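Zwischenbericht an den Förderfonds Nukau
Vorhaben: Faltarm Pindamby, offene Werkstatt Hitetti
Berichtszeitraum: April bis Juli

Der Arm ist aufgebaut und läuft am Werkstatttisch. Seit Mai arbeiten wir mit Textilien, zuerst mit Geschirrtüchern, inzwischen mit Kleidung. Die Kamera sitzt wie beantragt am Handgelenk. 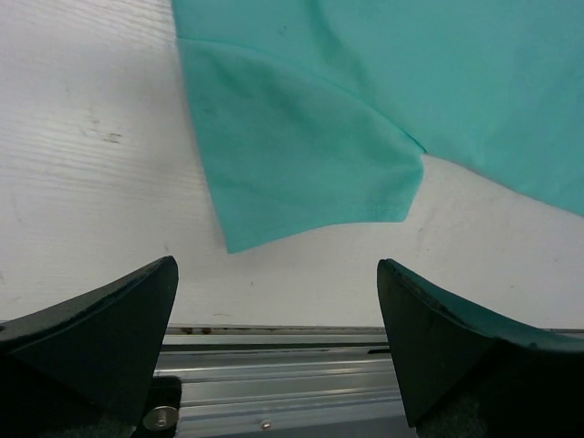
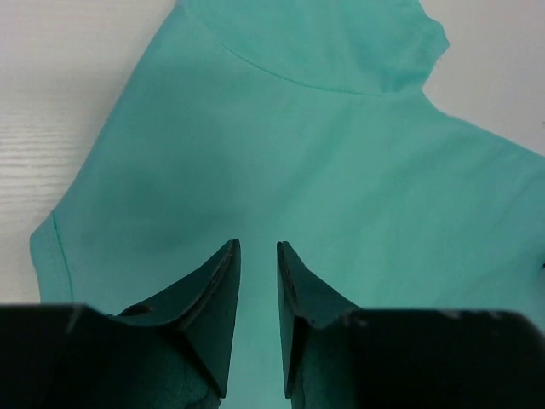 Handgelenkkamera, Greifer offen, türkisgrünes Kleidungsstück auf der weißen Tischplatte

Im Berichtszeitraum wurden 258 Greifversuche protokolliert. 176 davon gelten nach unseren Kriterien als erfolgreich: Der Stoff wird einlagig gefasst, angehoben und an der vorgesehenen Stelle abgelegt. Die übrigen Versuche scheiterten meist daran, dass die Finger zwei Lagen erwischten oder der Saum beim Anheben herausrutschte. An Ärmeln ist die Quote schlechter als an geraden Kanten.

Der Greifer wurde einmal umgebaut. Die erste Fassung klemmte bei voller Öffnung, der Schlitten lief nicht parallel. Wir haben die Führung neu ausgerichtet und die Schrauben gesichert. Die Motorsteuerung von Nieminen kam fünf Wochen später als zugesagt, dadurch verschob sich die Kalibrierung in den Juni.

Mittelverwendung: Von den bewilligten 4000 Euro sind noch 900 Euro verfügbar. Der größte Posten waren die Antriebe, danach Steuerung und Netzteil. Die Belege liegen bei. Den Restbetrag möchten wir wie geplant für Ersatzfinger und eine zweite, fest montierte Kamera über dem Tisch verwenden.

Offen ist das eigentliche Falten. Ein Geschirrtuch gelingt in zwei Schritten, ein Hemd noch nicht. Bis zum Abschlussbericht sollen die Ärmel zuverlässig eingeschlagen werden. Falls die zweite Kamera bis September nicht geliefert ist, beschränken wir die Vorführung auf Tücher und melden das vorher schriftlich.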